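Setting Up a Tabletop Scene for the Simulation Unit

October
By Bernd Albers, Gadilthorpe Robotics Course

Students in the second project of the course build a household scene in the Aruvia simulator and write a pick-and-place routine for it. This guide covers the scene itself. Motion planning is treated in a separate handout and should not be started until the scene has been approved.

Before you begin

Each team of 2 works in one shared project folder. Open the Gridureck room template assigned to your team and save a copy under your team name. Do not edit the original template, as other teams load their rooms from the same location.

Step 1. Check the room

Load the room without any objects and let it run for 200 simulation steps. Furniture should stay where it is. If a table or cabinet drifts or shakes, reset its height to the template value and run the check again. Doors are fixed in this unit and may be left as they are.

Step 2. Choose the objects

Select objects from the course library that differ in shape. A ball tests whether your routine can handle something that rolls. A flat plate requires a grasp at the rim. Long or thin items, such as tools and chains, are the most demanding and should be included only if your team has completed the grasping exercises. Enter the mass of every object in the scene sheet.

Step 3. Place the objects

Set each object slightly above the surface and allow it to settle. Objects may touch or overlap, provided that they come to rest without passing through one another. Chains need more time than solid objects; allow 500 steps before you save their position. Keep any ball at least 25 millimeters from the table rim.

Step 4. Render and review

Render one still from the assigned viewpoint and place it on the first page of your report. Lighting should be even enough for every target object to be told apart from the cloth or counter beneath it.

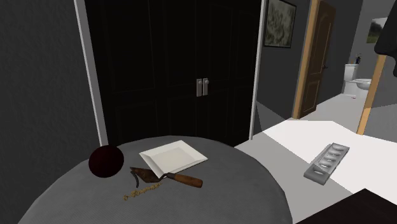

Source: Simulation render, Gadilthorpe Robotics Course

For a layout of this type, the report must name the ball, the plate, the trowel and the chain as separate targets, and must state the order in which they will be picked up. Where the trowel overlaps the plate, the trowel is to be moved first. The metal tray on the white surface is listed as a second work area and receives its own entry in the scene sheet.

Step 5. Submit

Upload the scene file, the scene sheet and the still by Sunday. Files must open in the course version of Aruvia without additional plug-ins. Teams whose scene is returned for correction may submit it once more without loss of credit.

Questions about the object library should be directed to the Stüber Lab help desk.

Related items
Writing a Pick-and-Place Routine
Grasping Exercises: Rims, Handles and Thin Objects
How to Complete the Scene Sheet
Report Format for Team Projects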